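Review: Seno 3, a grasp planner for wrist-camera setups

By Skye Aitken | June | 14 comments | 37 shares

Seno is a grasp planning and execution package from Jalthorpe. Version 3 drops the old XML scene files and moves everything into a single project folder. I ran it against our existing stack (Nirkier for motion, our own scripts for logging) to see if it could replace the planner we have been patching for too long.
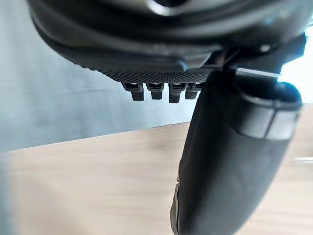 Installation took most of a morning. The package pins an older point cloud library, and the installer does not warn you before replacing a newer one. Use a container. Hand-eye calibration is much improved: the wizard asks for 200 poses, rejects the ones with poor spread, and writes a residual for each axis. Version 2 gave one number and no way to find the bad samples.

The self-mask editor is the feature I would pay for. With a camera at the wrist, the gripper body and finger can take up a large share of the view, and any planner that treats those pixels as scene will find obstacles that move with the arm. Seno builds the mask from the gripper model, then lets you paint corrections by hand. Masks are stored per finger opening and interpolated between. Small parts missing from the model, such as tabs and screw heads, have to be painted in. Pad the mask by a few pixels, as the default margin is zero.

I logged 2,351 grasp attempts on a tabletop bin task. Of these, 1,864 ended in a confirmed lift. Most failures were thin flat parts, where the depth filter removes the object along with the table noise. Lowering the filter threshold helps but slows planning noticeably.

Complaints. The replay tool cannot step backward. Error codes are numeric and the table explaining them is out of date. Force limits set in the project file are ignored if the driver loads first, and the log says nothing when it happens. Greer MacKinnon reported this one on Tuesday and got a patch the next day, so support is at least awake.

Compared with Dizon, Seno plans more slowly and is easier to debug. Dizon still has the better collision checker and a cleaner Python interface. If your camera is fixed overhead, stay with Dizon. For a wrist camera, I would take Seno for the mask editor and the calibration report. We are keeping it on one cell until the replay tool is fixed.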